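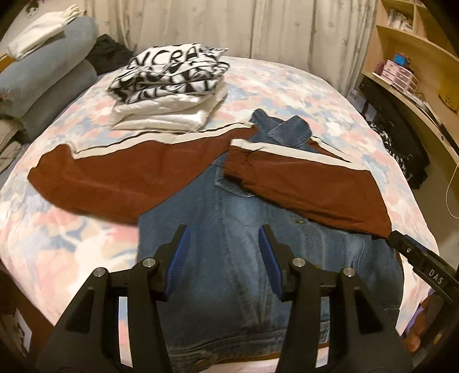
Figura 3. Plegado de una chaqueta vaquera con mangas de otro tejido, con una manga ya doblada sobre el pecho.

Severin Danzer y Lai-ching Cheng, febrero

4.2. El fallo de la segunda manga

Os cuento el fallo que más guerra nos dio (¡y mira que hubo competencia!). Entrenamos la política con 3617 demostraciones de plegado hechas con pinzas de mano, y con camisetas iba de maravilla. Luego llegaron las chaquetas como la de la Figura 3, con cuerpo vaquero y mangas más lisas, y el robot empezó a hacer una cosa rarísima: doblaba bien la primera manga, iba a por la segunda y cerraba los dedos sobre la solapa del bolsillo o sobre el cuello. Y tiraba, claro.

En 2 ensayos el tirón disparó la parada de emergencia, y en uno de ellos saltó además una almohadilla del dedo izquierdo. Yo le echaba la culpa a la calibración; Lai-ching sospechaba de la sombra que deja la manga doblada sobre la tela, que el modelo tomaba por un borde. Tenía razón ella: al variar la iluminación durante el entrenamiento, los agarres equivocados bajaron a 6 en toda la serie. Aun así, mantenemos el límite de fuerza en ambos brazos y no dejamos que nadie meta la mano mientras se mueven.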